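Gretitex Opens Exchange Program for Worn Power Strips and Extension Cords

Households can hand in old units of any make at Salminen stores in Herkadlow and Gadham

HERKADLOW - Gretitex, a maker of household power strips and extension cords, has started an exchange program with the hardware chain Salminen. Customers who bring in a worn or damaged power strip or extension cord will get a discount on a new Gretitex unit. The old one is kept by the store and sent for recycling. It does not have to be a Gretitex product, and no receipt is needed.

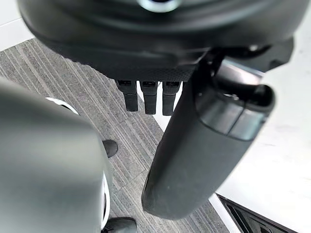
Page last updated: 21/04/2023

The program began in March as a trial at two Salminen stores, one in Herkadlow and one in Gadham. Over 300 old units were handed in during the trial. It has now been extended to all 19 Salminen stores and will stay open until further notice.

"People keep a power strip until it stops working, and sometimes a good while after that," said Pirjo Ruotsalainen, product manager at Gretitex. "We saw cords with tape around them and strips where the plug had to be held at an angle before the lamp came on. Those belong in the recycling bin."

What can be exchanged

The exchange covers indoor power strips, with or without surge protection, and indoor and outdoor extension cords up to heavy-duty grade. Cord reels are accepted if the cord is fully wound. Units with a missing plug or a broken case are accepted too. Travel adapters, voltage converters, battery packs and wall chargers are outside the program and should be taken to the usual electronics drop-off point.

Customers should unplug the unit, let it cool if it has been in use, and bring it to the service desk. Staff will give a voucher for each unit handed in. One voucher can be used for each new item, and vouchers cannot be traded for cash or combined with other offers. A voucher is valid for 14 days from the day it is issued and can be used at any Salminen store. 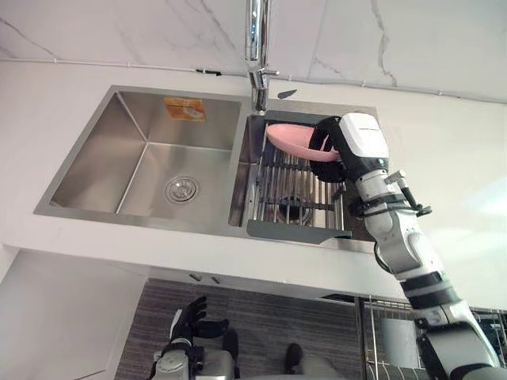
Double-basin kitchen sink in a white countertop.

When to replace a strip or a cord

Gretitex recommends looking over every cord in the home at least once a year. A cord should be replaced if the outer jacket is cracked, if the plug is discolored, if the blades are bent or loose, or if any part of it feels hot during normal use. A strip whose sockets no longer grip a plug firmly should also be taken out of service. Cutting out a bad section and joining the ends with tape is unsafe and should never be done.

Surge-protected strips need an extra check. The parts inside that absorb a surge wear down over time, and many models have a small light that shows whether the protection is still working. If the light is out, the strip may go on supplying power to whatever is plugged into it, with no protection left. Some older models have no light at all. Owners who cannot tell how old such a strip is should replace it.

Heaters, air conditioners and large kitchen appliances should be plugged straight into a wall outlet. Power strips should not be plugged into other power strips, and cords should not be run under rugs or through door openings.

New models in the range

The vouchers can be used on the full Gretitex range sold at Salminen, including the models that arrived in stores this spring. The new strips have sockets set farther apart, so a bulky charger does not block the one next to it. The plug is flat and turned to the side, which lets furniture stand closer to the wall. The switch has been moved to the cord end after customers said it was too easy to hit with a foot in its old place.

The outdoor cords now have a thicker jacket that stays flexible in cold weather, and the load rating is printed in large type on a tag near the plug. "The rating used to be molded into the plastic, black on black," said Jenő Boros, who is in charge of the household electrical department at Salminen. "Customers asked us to read it for them and we had to go and find a flashlight." 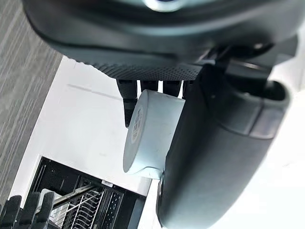
White roll, held at an angle.

All units collected are sorted at the Salminen warehouse in Gadham. Copper is separated from the plastic and sold on to a metal recycler. Mixed plastics that cannot be reused are sent for disposal. No unit that has been handed in is repaired or resold, including those that still work.

Stores may limit the number of units accepted from businesses on a single visit. Offices, schools and landlords with larger amounts to hand in are asked to contact the service desk ahead of time to arrange a drop-off.

About Gretitex

Gretitex designs and sells power strips, extension cords and cord reels for home use. The company has its main office in Herkadlow.

About Salminen

Salminen is a chain of hardware and household goods stores with its warehouse in Gadham.

Press contact

Pirjo Ruotsalainen, Product Manager, Gretitex, Herkadlow

Questions about vouchers and store hours should go to the service desk at the nearest Salminen store.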